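Sleeves, stop buttons and the two-page rule

22nd March

I've been wanting to write this one for ages, and now that the new floor rules at Inesthorpe are finally pinned up I've got my excuse. They fit on two pages! The old ones ran to eleven and I'm fairly sure only Shafiq Kanagaratnam had read them to the end (he wrote them, so fair enough).

The big change is that the arm gets treated the same way in the office as it does in the workshop. We used to be strict next door and a bit slack on the carpet, as if a robot got gentler when there were desks nearby. Now it's one set of habits everywhere. Before anything moves, whoever has the stop button says so out loud, and that person doesn't type, doesn't hold a coffee and doesn't wander off to answer the phone.

Sleeves have their own section, and I love it. A fabric cover is great for keeping dust and stray cables away from the joints, but it can also bunch up where it meets the hand. So the rule is: run the arm through its full reach at slow speed after every refit, watch the cuff the whole way, and check that no cloth gets near the fingers. Slow speed for us means 600 on the Jendska controller. The default is 2,000, and we've locked that behind a password.
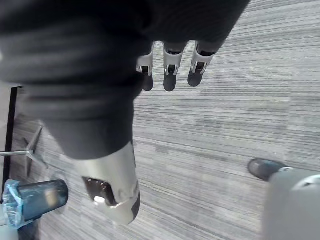

Fingertip pads are the other thing I'd push on anyone setting up a program like ours. We log every grip cycle, and pads get swapped at 4,000 whether they look worn or not. One of ours split at 1,916 last June, so there's a quick look at the start of each session as well. It takes a minute with a torch. Write down what you saw, even if it was nothing.

Then there's the floor, my favourite boring topic. Chairs pushed in, bags off the ground, closed shoes only. If you need to step inside the reach line, you ask, and you wait for a yes. Shafiq wanted tape on the carpet and I wanted cones, and we went with tape (he was right, the cones kept travelling).

We borrowed the layout of the checklist from the Drulberg team, who print theirs in huge type and hang it at eye level. Such a simple idea and it makes a huge difference! Gkikas is next, and they've asked for a copy once we've fixed the bit on lifting heavier parts, where we still can't agree on whether the second person should stand beside the arm or behind the bench. If you've got a rule for that one, please put it in the comments.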